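Can a machine clear my kitchen counter yet, or am I dreaming?

Posted by grostley_gal, Dec 7, 2019

Hi all! I work nights, and my kitchen counter is a disaster by the time I get up. Cups, sponge, coffee stuff, lids that don't match any pot I own. I already have one of those round floor vacuums and I love it to pieces, so now I'm greedy. Is there anything I can buy (not lease, not join a waiting list) that picks stuff up and puts it away? My budget is $435 and I could stretch a little. A guy at the Randstead home show told me "next year" but he was also selling gutters.

mopbucket117

Short version, save your money. I do maintenance at a parts plant and we have 2 arms on the floor. They're great! They'll put the same bracket in the same box all shift long. But move the box a few inches and somebody has to walk over and fix it. Your counter is never the same two mornings in a row, and that's the hard part. Also the arms cost way more than your car, probably.

Get a dish rack with a tray under it. I know that's boring.

lurker_in_kerekes

no. buy a bin and sweep it all in there lol

toastcrumbs

I'm going to be a bit more hopeful than the folks before me, but only a bit. I follow this stuff for fun and I've been reading the Civemia hobby board for 6 years. What people there keep running into is variety. A spoon lying flat is a different problem from a cup, and a clear glass is its own headache because a lot of depth cameras see right through it. Then the thing has to know where you keep your spoons! A lot of the practice now gets done in simulation, where a dropped glass costs you nothing, and then they try to carry it over to real kitchens, and that jump is still pretty rough.
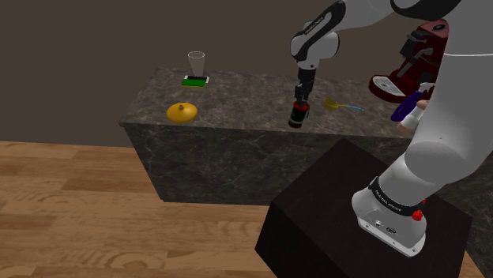 Would a cheap desktop arm kit be any use for this?

For learning, sure, and they're a blast to put together. For chores I'd skip it, because the small ones can't lift a full mug and you'd be writing the instructions yourself after a night shift.

If you want to spend the $435 on a machine, I'd put it toward a countertop dishwasher. You still have to load it (sorry!) but it takes the cups off your hands, and mine has been running since March with no trouble. Measure under your cabinets first, I had to send one back.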